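Lave-linge Lemaire à chargement frontal : mon avis après un hiver d'usage

Nous gérons à deux, Capucine Maillard et moi, une petite maison d'hôtes, et il fallait remplacer une machine devenue trop juste pour les draps et les peignoirs. Le choix s'est porté sur la Lemaire, payée 400 euros d'occasion, livraison comprise. Elle est lourde, il faut être deux pour la mettre en place.

Le gabarit surprend un peu au début. Côté finition, rien à redire : façade en métal gris brossé, grand hublot sombre et bombé, large cercle chromé autour. Le chrome marque vite - un coup de chiffon sec après chaque journée de lavage et il redevient net.

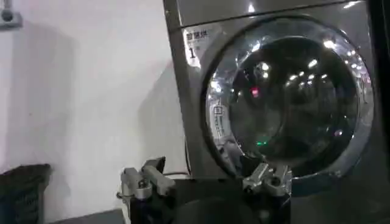

À l'usage, la grande porte est le vrai point fort. Une couette double entre sans forcer et ressort sans se coincer dans le joint. Je lave presque tout à 60 degrés, le linge de bain sort propre et bien essoré. Le programme coton dure 82 minutes, c'est long quand les chambres s'enchaînent.

Deux reproches. Le bac à lessive garde un fond d'eau, à vider à la main. Et l'essorage s'entend dans la pièce voisine, même après un second réglage des pieds.

Pour un studio, je prendrais plus petit. Pour du linge de maison en quantité, je la rachèterais.

Anatole Hoarau, 6 février 2025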